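工单：腕部相机画面与动作时间戳不同步，示教样本被校验器拒收
项目：Mahawong 双臂示教采集
报告人：Anong Phromma
处理人：Chaiwat Khunthong，Oranuch Paisan（数据侧）
建单：2018年6月
优先级：高
状态：已解决，遗留一项

## 现象

双臂工位用 Teleo 主从遥操作采集示教样本，每条样本包含两路腕部相机视频、双臂关节角和夹爪开度。本批计划 2,000 条，任务为桌面物品的抓取与摆放。入库校验时有 44 条被 Clomurov 拒收，报错一致：

```
E-SYNC: wrist_cam/action offset > limit (4 frames)
```

被拒样本回放时，夹爪开度曲线已经到闭合值，画面里的手指还是张开的。肉眼能看出滞后。重启采集进程后可恢复正常，随后再次出现，间隔不固定。

## 环境

- 工位围板为铝型材加印花壁纸板，一面粉色蝴蝶图案，一面白底黑色线描花草。
- 双臂同时录制，一侧夹爪手指为棕色木纹，对侧为黑色三角形镂空手指。
- 采集程序为 Itell 分支，本批开始前升级过一次。
- 两路相机各走一个 USB 口，接在同一台主机上。

## 初步判断

Fongchan Wongsuwan 最先怀疑曝光。白色花草面板反光强，粉色面板偏暗，手腕转向时自动曝光会拉长快门，帧率随之下降，时间戳可能被驱动补齐。另外两项怀疑是 USB 带宽和升级后的时间戳来源。按成本从低到高排查。

## 排查记录

1. 固定曝光与白平衡。
 两路相机都改为手动，增益锁定。连续录 15 条，仍有拒收。曝光可以让问题更容易出现，但不是主因。设置保留，后续样本全部使用手动曝光。

2. 检查线缆与接头。
 对侧臂的相机装在白色 3D 打印支架上，蓝色接头在相机顶部，黑色细线绕过电机外壳后沿臂走。手腕转到极限时线缆余量偏小，重新理线，加大弯曲半径。录制时两臂末端靠得很近，检查时一并确认了夹爪之间没有挂线。台面上留着粉柄紫刃的刀，供复现“抓取刀具”子任务。

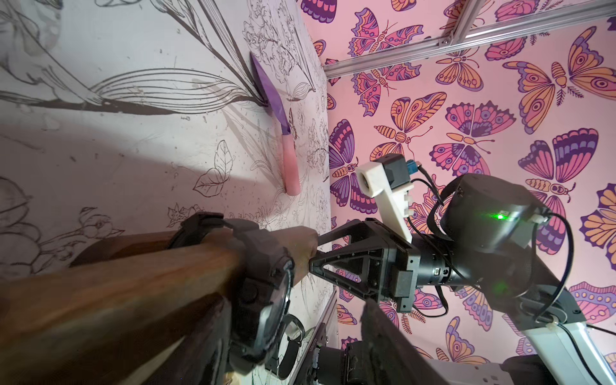 3. 拆分 USB 总线。
 两路相机原先挂在同一控制器下。把木纹手指一侧移到扩展卡，重新录 15 条。丢帧计数归零，偏移报错减少，未消失。丢帧与偏移是两个问题，分开处理。

4. 对比时间戳来源。
 Oranuch Paisan 把原始日志导出后发现，升级后的 Itell 在写盘线程里给图像打时间戳，关节数据仍在接收时打。磁盘缓存一满，写盘排队，图像时间戳整体后移。回退到旧版后不再复现。
 日志片段：

 ```
 recv joint t=recv
 recv image t=none
 queue image depth=15
 write image t=write
 ```

5. 修改并验证。
 图像时间戳改到接收回调里生成，写盘线程只负责落盘，不再改动任何时间字段。队列深度写入样本元数据，超过阈值时本条自动标记为待复核。

## 验证

验证用例选在围板内角，这里光照变化最大，手腕姿态也最别扭。目标物为套在圆木块上的手表，浅米色表带，白色圆表盘，有黑色数字。表盘指针细，用来判断画面清晰度足够，不用来对时。对时仍以夹爪开合沿为准：取开度曲线过半的时刻，与画面中手指到达同一位置的帧比较。

内角上方有垂下来的条纹叶片，会遮住部分蝴蝶面板。之前有人提议取下，减少背景干扰。 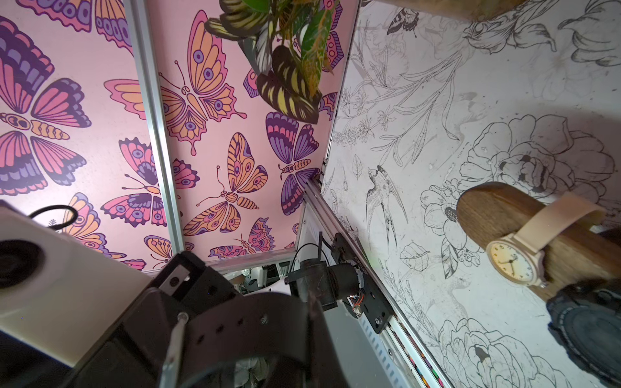 本次没有动它。训练侧要求背景保留一定杂乱度，叶片、壁纸和围板外的设备都算在内。如果只在干净背景下采集，策略换工位后容易失效。对同步问题来说背景内容没有影响，验证结果也不受其干扰。

修改后的程序连续跑完一轮，包含抓刀、抓表两个子任务，Clomurov 全部放行。人为占满磁盘带宽后再录，队列深度上升，时间戳偏移保持在限值内，待复核标记正常触发。

## 已拒收样本的处理

44 条中，原始日志保留了接收顺序，可以用关节数据反推图像时间的样本由 Oranuch 用脚本修正，修正后重新走校验。日志不完整的直接废弃，在原场景下补录。不允许手工平移时间轴后入库：偏移量在单条样本内部是变化的，整体平移会让抓取段看起来对齐，放置段反而错得更多。

升级之后通过校验的样本也重新扫一遍。限值以下的偏移不会报错，但会让模型学到夹爪提前闭合。这部分先移出训练集，复查后再放回。

## 给操作员的说明

- 开始前确认采集界面显示的时间戳来源为 `recv`，显示 `write` 时停止录制并通知 Chaiwat。
- 相机曝光不要改回自动。
- 同一任务换物品后，两臂回到初始位再按开始。
- 操作失误的样本标为失败，不要删除。失败样本另有用途。
- 夹爪接触围板或铝型材时，本条作废。

## 评论

**Abelardo Godoy**：校验器限值能否从 4 帧收紧到 2 帧？对抓细柄物品来说 4 帧偏宽。

**Chaiwat Khunthong**：可以，要等补录结束。现在收紧会把可修正的样本一起拒掉，统计上分不清原因。

**Anong Phromma**：理线之后，手腕转到极限时接头没有再受力。扎带位置已写进工位检查表。

**Fongchan Wongsuwan**：手动曝光下，白色面板一侧略过曝，线描图案还能分辨。暂不调整，避免同一批数据出现两种亮度。

## 遗留

扩展卡驱动在主机休眠唤醒后会改变相机编号，左右两路可能互换。临时办法是关闭休眠，正式修复改为按序列号绑定，另开工单，由 Abelardo Godoy 跟进。本单在补录样本通过校验后关闭。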